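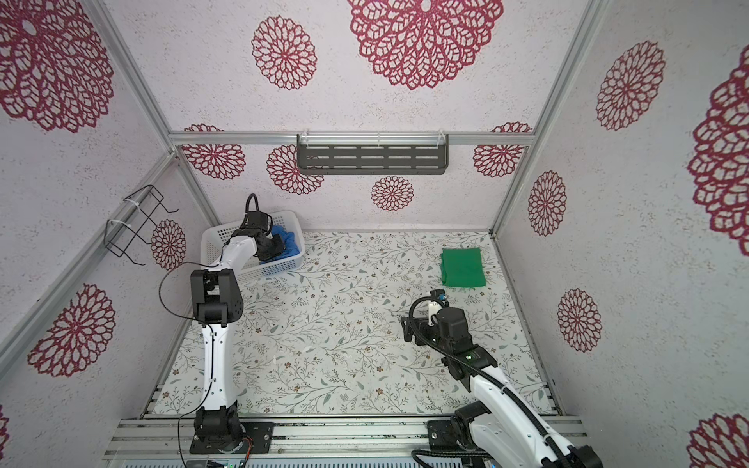
Photograph: Stomument project group, 23 January 2025

3. Folding and Sorting of Household Cloths

3.1 Purpose

The third part of the Stomument project examined how small household cloths may be kept in order where storage space is limited. The work was carried out for the Domestic Studies module at Correa and continued the survey of kitchen linen presented in the previous section.

3.2 Materials and setting

Cloths were obtained from Griluritz in plain colours, blue and green among them, so that each could be told apart at a glance. A white plastic basket with perforated sides received the unfolded items. It was placed in the back corner of the mat, where a blue cloth lies crumpled inside it. The folded green cloth was kept well away from the basket, towards the back right.

The walls carry a crimson medallion pattern on off-white, and the mat is printed with vines and small brown flowers. The group had expected a patterned ground to make the edges of a cloth harder to judge -- a point raised in the Stitum guidance notes -- and plain cloths were chosen for that reason.

3.3 Procedure

Each cloth was laid flat, folded in half twice and squared at the corners. A fold was accepted if no edge stood out by more than 5 mm. Cloths that failed were returned to the basket and folded again. The full record of 200 folds is given in Appendix 8, and the results by fabric weight will be added in March.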